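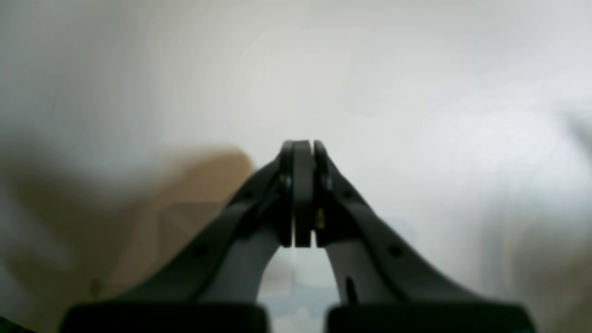
Grustard T-shirt printing — your questions

Quick answers below. If yours isnt here, ring the shop or use the form.

What's the smallest order?
Two shirts. Same design on both. Sizes can be mixed, colours can't.

Do you print singles?
Not at Grustard, sorry. The Puden branch does, walk-in only, mornings.

How do I send my artwork?
Upload with the order form. Big file please, plain or see-through background. Photos off a phone are fine if sharp. Screenshots usually aren't.

Can I have lots of colours?
Yes. Same price however many you use. Very pale yellow on a white shirt is hard to read though — add a dark outline or go bolder. 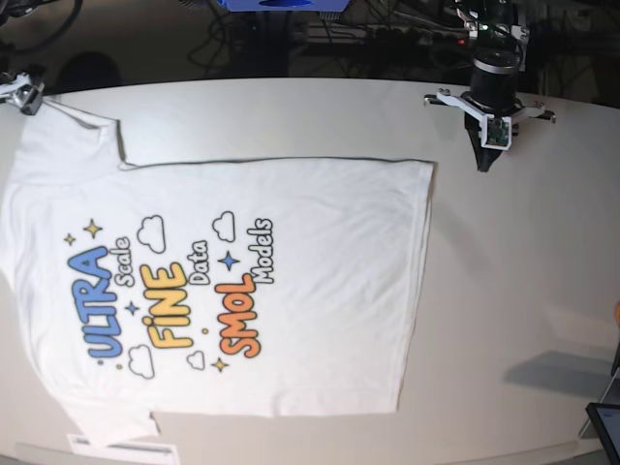 White tee, short sleeves, colourful lettering on the front.

Will you check my spelling?
No. We print what you send, odd spellings included. Read the proof twice, then get somebody else to read it.

How long does it take?
Two weeks from when you OK the proof. Longer in June, everyone wants club shirts in June.

Can I bring my own shirts?
Yes, new and unwashed only. We can't replace one if the print goes wrong, so bring a spare.

What's the difference between the Pestico and the Khunthong shirt?
Pestico is the lighter one, looser fit, cheaper. Khunthong is thicker and comes up small — go a size up if unsure. Both in white, navy, grey and red.

How do I wash it?
Inside out, cool wash, no tumble dryer. Leave it a day or so before the frist wash. Don't iron over the print.

Do you keep my design?
For a year. Quote your order number and we can run it again. Old proof numbers 251 to 813 were lost when we changed computers, so if yours is one of those please send the file again.

Can I cancel?
Before you OK the proof, yes, full refund. After that no.

Wrong size, can I swap?
Not once printed. Try on the samples in the shop first, they're on the rail by the door.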